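WAMEVWOOD — The lost and found at the Lindby Street community hall has been sorted for the first time since last April, and most of it turns out to belong to no one who will admit it.

The hall put out a notice two weeks ago asking residents to collect their things before the spring rummage sale. The response was modest. One man came in for an umbrella, looked over the selection, and left with a better one.

"I asked him if he was sure it was his," said Piret Sepp, the hall's bookings manager. "He said he was getting surer."

According to Sepp, the log now runs to 1,619 entries, going back to the hall's reopening after the roof repairs. Gloves make up the largest category, followed by water bottles and a long section headed "misc." in three different people's handwriting. Only 17 items were claimed during the notice period, two of them by the same family.

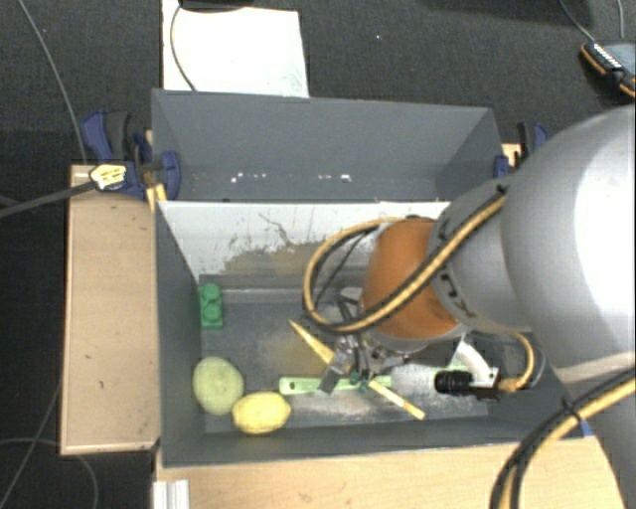 Small items without a label go into bins, and the bins are where the arguments start. Sepp's rule is that anything smaller than a shoe gets sorted by hand and anything edible gets thrown out, a policy that sounds simple until a dark grey bin has a bright yellow lemon lying in it, nearly touching a pale yellow-green fruit, with a green toy building block for company. The block will go to the toy table. The fruit has no table.

Anderson Sales, who runs the Saturday-style breakfast club on whatever morning the hall is free, denied that the lemon was his. "We use bottled juice," he said. "Everybody knows that, and some of them complain about it."

Cengiz Uysal, whose son attends the after-school program, said he had come looking for a lunchbox and had been offered several. He took none of them, citing the smell.

Whatever is left will be sold at the rummage sale, with doors opening at 10 a.m. Last year's sale raised $420 — enough, Sepp said, to buy new shelves for the lost and found. Umbrellas will be priced individually. Single gloves are free.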